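Two-arm card sorting, school club entry: where is the time going?
Forum: Student builds and competitions
Thread started 6/22/26

wiveck_club
We are a sixth form club with a two-arm setup and a sorting task to finish before the regional day in September. The task is cards and a mug. Cards start scattered between the arms, and they have to end up in the mug. Either arm may pick up any card. You get 4 minutes on the clock and a penalty for every card that ends up off the table.

Our best run so far got 8 cards in. Typical is worse than that. The picking itself takes ages because the cards lie flat on the wood and the fingers skate over them. Two of the students want to slide each card to the table edge and pinch it there. I think that is asking for penalties. Has anyone done this task or one like it?

tallow_lane
Sliding to the edge works if the other arm is waiting underneath. If it isn't, you will drop a lot. What are your fingertips made of? We stuck thin rubber on ours and it helped more than anything we did in software.

wiveck_club
Printed plastic, no covering. We can try rubber this week.

For those asking about layout, the arms are fixed to opposite rails and face each other across the table. The mug goes at the far side, near the middle, so both can get to it. We scatter the cards by hand before each run and try not to make it too kind. 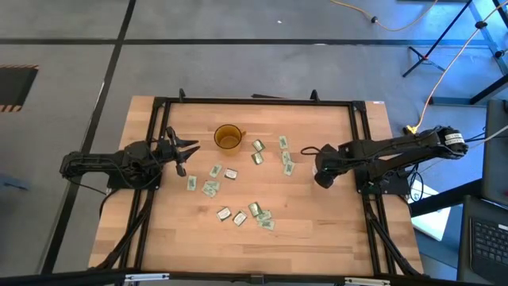

The rules allow cards to overlap, and that is where the left arm loses most of its time. It goes for the top card, moves both, and then has to look again. The right arm has a shorter trip on most runs but its cable has to be watched when the elbow comes up.

Humaira Bukhari
I help run the Mustum team and we did this last year. A few things from our notes.

Leave overlapping cards till last. Take the single ones first while everyone is calm.

Don't let both arms go to the mug together. We had one collision in practice and lost an afternoon to a bent finger. We made the arms take turns at the mug and nothing else. Anywhere else on the table they could do as they liked.

Check whether your cards go in the mug flat or on end. Ours would only go in on end, so the wrist had to turn on every trip. If you can turn it while travelling you save a good bit.

pgs_robotics
I disagree about leaving overlaps. If you leave them you are doing the hardest picks with the clock running out. We do them first. If one goes badly we still know how much time is left.

Humaira Bukhari
That depends how scoring works. If every card counts the same, an easy card is worth as much as a hard one, and I would rather have the easy ones in the mug.

pgs_robotics
Every card does count the same, but there is a bonus for a clear table. You can't get it if you are still fighting a pair of cards at the end.

wiveck_club
We are nowhere near the bonus, so singles first for us at the moment. I take the point for later.

salazar_r
Is the mug see-through? Ours was, and the camera kept getting the rim wrong under the lights in the hall. We trained on 40 runs in our own room and it was poor on the day. Record some with the blinds open and some with them shut.

wiveck_club
Amber glass, so yes, partly. All our runs have been after school with the same lights on. I will get them to change that.

tallow_lane
Also use a mix of card colours on top. If you mostly practise with the green faces up it may be slow on the silver ones.

wiveck_club
Tried the rubber today, cut from a bike inner tube. First run 7 cards, second run 12, third run the left arm pushed the mug over and we stopped. The edge slide has been dropped for now, though I have been told by both students that I never gave it a fair go.

pgs_robotics
12 is decent. Which way up were they going in?

wiveck_club
On end. We turn the wrist once it is over the mug. Doing it on the way is the job for Thursday.

Humaira Bukhari
Lower your speed over the mug when you try that. Ours clipped the handle a lot the first few times.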